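From: Gisela Iturra
To: Caten list
Date: August 25, 2004
Subject: Re: Showcase slots and the deadline for recordings

Babak Soltani wrote:

> I've read the showcase notice twice and I still have questions. The
> notice says each act should send "a recent live recording," but last
> year they took studio tracks as well. Has that changed? We have a good
> studio disc and one concert tape from Escobar where the bass is nearly
> inaudible.
>
> Also, who pays for the backline this time? In June I was told the
> festival would cover drums and amps but not keyboards. Our player
> can't fly with her own.
>
> Last thing. Is the fee per act or per person? We are seven on stage
> and if it's per person we will have to send the trio.

Babak, I'll take these in order, as a few others wrote to me off the list with the same points.

Recordings. Yes, it has changed. The jury at Vernberg wants at least one piece recorded live, start to finish, with no edits inside the piece. You can add up to two studio tracks. They will listen to the live one first. I asked about sound quality and was told a plain stereo recording from the desk or from the room is fine. If the bass is really missing on the Escobar tape I would not send it. Set up in your rehearsal room, play the piece three times and send the best take. That counts as live. Several acts did this last year for the smaller stage and two of them got in.

Put the name of the act and the track order on the disc itself as well as on the case. Last year the office received 521 submissions and a good number of discs had been separated from their cases by the time the jury met. Unlabeled discs were not played.
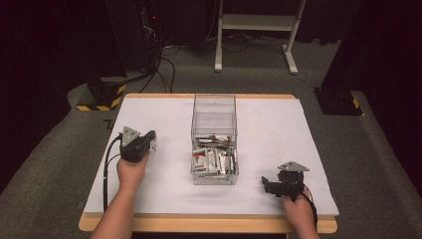

Backline. The festival supplies drums, bass amp, two guitar amps and, new this year, one stage piano with weighted keys on each of the three main stages. It does not supply synthesizers, organs or any percussion beyond the kit. What you heard in June was correct at the time. The stage piano was added after Skumedar agreed to lend the instruments, and the notice went out before that was settled. There should be a corrected version soon. If you need something else you can rent it in town, but do it early. I have the number of one rental place and will send it to anyone who asks.

Bring your own cymbals, snare and kick pedal. The changeover between acts is 23 minutes, including line check, and they do keep to it.

Fee. It is per act, up to eight people. You pay it only if you are selected. So the full band can come for the same price as the trio, at least as far as the fee goes. Travel is still yours to cover. The festival gives two nights in shared rooms and one hot meal a day for everyone on stage plus one other person, who can be your manager, driver or sound engineer.

The other thing people have been asking about is who is in the room. It's a mixed crowd. The main hall holds around 2,000 but for showcases they close the balcony, and most acts play to a few hundred. Of the 1,349 people who registered last time, a bit more than a third were bookers or festival programmers. The rest were labels, press, agents and other musicians. Don't expect contracts on the night. We played there two years ago and the first real offer came five months later, from a man who had stayed for two songs and taken a card from our table.

On that subject, bring more cards and discs than you think you need. We ran out on the second day and had to write our address on napkins.

Set length is 30 minutes, and the lights go up at 30 whether you have finished or not. If your pieces are long, plan for three and have a shorter one ready to swap in. I would put the piece from your submission early in the set. The people who voted for you will be looking for it, and some of them leave after ten minutes to catch another stage.

Two things I don't know yet. The first is whether acts that played last year can apply again. The old rule was a gap of one year, but it isn't in the new notice. The second is whether they will record the sets and, if so, who owns the recordings. I've written to the office about both and will post the answer when I have it. Please don't all write to them separately, there are only two people there over the summer.

If anyone from the list wants to share a van from Vernberg station with our gear, we have room for one more group if they travel light. No double bass, sorry, we already have one.

Gisela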